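Minutes — Ornmont Community Seed Library, general meeting
28 June 2020, held by video

Present: Kwabena Issahaku (chair and minutes), Plavitz Street group, Clakivik allotments, Hanrahan Primary garden club, plus a good handful of new faces who found us through the library newsletter. Welcome, all of you!

Apologies: received from the Ornmont Library front desk, who were on shift.

**1. Previous minutes**

The April minutes were accepted with one correction: the purple-podded peas came from Clakivik and not from Plavitz Street. Clakivik were very gracious about it. Plavitz Street said they would happily have taken the credit.

**2. Packets out**

What a season. We have sent out 2,273 packets, well past anything we have managed before, and most of it by post or porch pickup. Beans, lettuce and tomatoes went first, as usual, but the real surprise was flax. People kept writing in to ask for more and we had run out before the end of April.

Members asked whether we should cap requests per household. There was a lively discussion. Those in favour pointed out that late requests had to be turned down for kale and both of the short-season corns. Those against felt that new gardeners need room to try things and fail. Agreed to cap at 14 packets per household next year, with schools and shared plots exempt.

**3. Germination testing**

Clakivik reported on the damp paper towel tests. The older parsnip seed is finished and should be composted. The 'Ornmont Early' tomato is still sprouting beautifully, even the seed from the back of the drawer, and there was applause for this on screen (mostly muted, but we saw it). Onion results were patchy and the test will be run again with a fresh batch of towels.

Hanrahan Primary would like to run the lettuce tests in the fall if classes are back in the building. Everybody loved this idea. Kwabena to send them the tally sheet and the instructions, written out a bit more plainly than the version we use now.

**4. Cleaning and sorting**

Long talk about fine seed. Poppy, foxglove and lettuce all need the chaff taken off, and the screens we own are too coarse for any of them. Plavitz Street have been winnowing into a mixing bowl in front of a desk fan on its lowest setting, and say it works a treat as long as you do it outdoors and nobody sneezes. They offered to write up the method, with fan distances, for the binder.

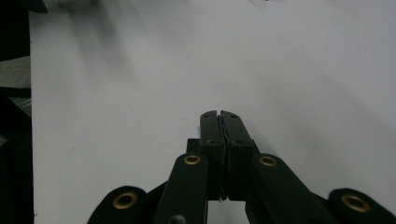 *Black gripper, fingers closed, over a white surface.*

Agreed to buy 2 fine mesh screens, one to live at Plavitz Street and one to travel. Whoever has the travelling screen signs the card in the box when it moves on. Please brush it out thoroughly between varieties! We had mystery lettuce last year and while it was delicious, we would like to know what it was.

Reminder on labels: variety, year, grower's initials. Pencil only, the ink ones fade. Squash savers, please also note whether the flowers were hand-pollinated, as we can't put open-pollinated squash in the main drawers.

**5. Storage**

The cabinet at the library can't be reached until the building reopens, so seed is staying in members' homes for now. Around 4 big tubs are spread between Clakivik and Plavitz Street. Cool, dark and dry is the rule. Someone asked about freezing — fine for very dry seed in a sealed jar, but let the jar come back to room temperature before you open it.

Clakivik have a dry basement and a spare shelf, and offered both through to spring. Accepted with enormous thanks.

**6. Fall seed swap**

We do not know yet whether an indoor swap will be allowed. Three options were put forward: an outdoor swap in the lot behind the library, a swap by mail, or a drive-through with packets made up ahead of time. The outdoor swap had the most support by far, with the mail swap running alongside for anybody who can't come in person. Hanrahan Primary offered folding tables.

Plavitz Street to ask about use of the lot. Clakivik to draft the mail swap form and bring it to the next meeting.

**7. Other business**

- A new member has scarlet runner beans grown by her grandmother for decades and would love to share them. Yes, please! She will grow on a row this summer and save what she can.
- Request for a neighbours' column in the newsletter, with photos of what came up. Agreed. Send them to Kwabena.
- Clakivik are overrun with rhubarb. Bring a bag.

**Actions**

- Kwabena: tally sheet to Hanrahan Primary; order screens; update the packet cap on the request form
- Plavitz Street: winnowing write-up; ask about the lot
- Clakivik: repeat onion test; mail swap form; clear shelf for tubs
- Everyone: check your stored seed for moths

Next meeting by video again, date to be sent round by email.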